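Filed under: Diary, Choir Life

Mon 8 June

Rehearsal ran over again and I didn't get home until after ten, so this will be a bit scrappy. We finally sang the Cernero piece all the way through! It has 68 bars and I think I breathed in the wrong place in most of them, but we got to the end at the same time, and that's a first for the altos.

Thabiso Shezi has moved me to the second row, next to Pravesh, who hums his starting note so loudly that I never need the piano. I was a little sore about it for the first ten minutes (I liked the front row, I could see the clock) and then I noticed how much easier the low bits are with the basses right behind me. So fine, second row it is.

The big argument was over folders. Half of us want the black ones and the other half want to sing from memory in August, which is a lovely idea if you are 19 and have nothing else to remember. I kept quiet and ate two of the lemon cookies.
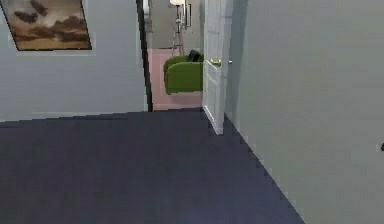

Vol. 8, No. 2

I practiced the middle section in the kitchen before bed, the bit where we hold the E flat while the sopranos go wandering off. It's the kind of note that sounds easy until you've been on it for a while and your shoulders are up by your ears. Pravesh Gumede says to think of it as leaning on a fence. I tried that and went flat - then tried it with a cup of tea and it was much better.

Also, I still owe Hametti Music for the new score, and I've lost the receipt. It's probably in the coat I wore last week. Must look before Thursday, and must ask Thabiso if we're doing the slow ending or the other one, as my pencil marks say both.

Throat a bit scratchy. Honey, then bed.

Contact | © Second Row Alto | Back to top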